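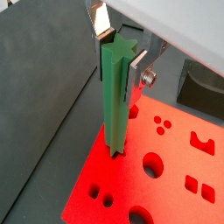 How long should you keep paperwork after you've moved out of a rental?

Three years is a sensible habit for the lease, the deposit letter and anything with a signature on it, and you can let the rest go once the deposit is back in your account.

I bring this up having spent most of January in the company of a filing cabinet. It came with me from the apartment on Stakow Street, where it served as a plant stand, and it weighed so much that the movers charged me an extra 60 dollars to get it up the stairs. I paid, and I kept the receipt, in the cabinet.

Inside were the manuals for two toasters I no longer own. There was a warranty for a Didenko kettle, never filled in, along with a very firm letter telling me to fill it in within 100 days. There were takeout menus. There was a folder marked IMPORTANT that held one folder, also marked IMPORTANT, and that one was empty.

My neighbor Inese Vasiliauskas has a system. She opens her mail standing over the recycling bin, and whatever survives goes into a shoebox. When the shoebox is full she takes out the bottom half and shreds it. I asked what happens if she needs something from the bottom half. She said she's never needed anything from the bottom half, and looked at my cabinet in a way I didn't care for.

So I tried it. I did one drawer an evening, with the radio on, and made a pile for the shredder and a pile for things I'd have to ask somebody about. The second pile got large. Hidayah Rahman, who used to do my taxes and has the patience of a parked car, went through it over coffee and handed nearly all of it back for shredding. She did hold on to one page, a stub showing that my old landlord still owed me 300 dollars in interest on the deposit. I've written to him. I'd like to report that he wrote back.

The cabinet is down to a single drawer now. The other three are free to anyone who wants them, provided they take the drawer I'm using as well, and bring a friend with a strong back. The plant has gone on the windowsill and looks worse.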